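The Long Shift at the Plate Table

The pitch at Anari is that household robots will learn the way apprentices do, by being shown. Show a machine enough people clearing a table and it will pick up the habit. Kalliopi Bošković has been doing the showing since June, and she has some doubts about the word "enough."

Her shift starts Monday at eight. She sits at a pair of handles, moves them, and an arm moves with them. A good run gets saved and a bad one gets flagged, and then she puts everything back and goes again. The target is 70 saved runs before she leaves. On the morning I visited she had 13 by the first coffee break, and her left shoulder was already bothering her.

The work that day was plates. I had expected bowls of soup and a dog underfoot, given how the company talks about "real homes." What I got was a white table against a plain wall, lit like a dentist's office.
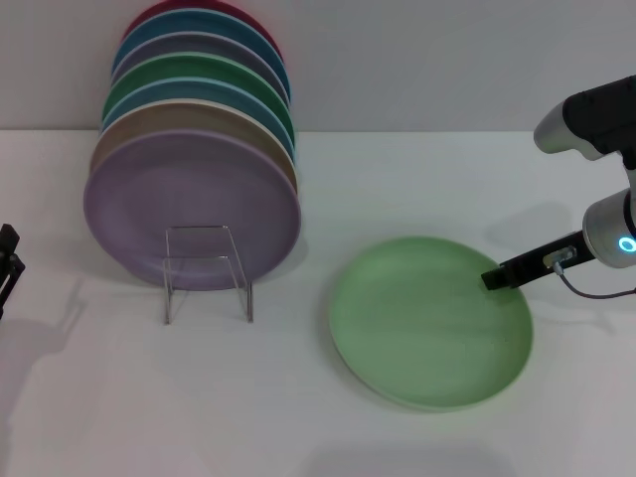 A gripper reaches the rim of a pale green plate at Anari. The others lean in a clear stand.

Plates are harder than they look, Bošković told me. A flat one gives you almost nothing to grab. You can slide it toward an edge, or tip it, or try to get a finger under the rim, and each person on the crew has a favorite. That bothers her. "If I tip and the next guy slides, what is it learning? Some average of the two of us? Try picking up a plate with an average."

Spyros Obradović, who runs the collection floor, says the variety is the point. A system that has seen several ways of doing a job should cope better when one of them fails. Maybe so. I asked what share of tasks the latest version finishes on its own in a kitchen it has never seen. He said they weren't sharing that yet. In the practice room, he said, it was 53 percent.

That number has been climbing, and I don't doubt it. I do doubt what it measures. Same wall, same lamps, same kind of dishes. Dakham, a rival that sells its own recordings by the hour, advertises 30 different rooms, but a former operator there told me most were one room with the furniture moved.

Obradović didn't argue much when I brought that up. He wants to rent apartments next, with carpets and bad light, if the money comes through. Bošković would settle for a chipped plate.

She was back at the handles before I had my coat on, trying the tip again.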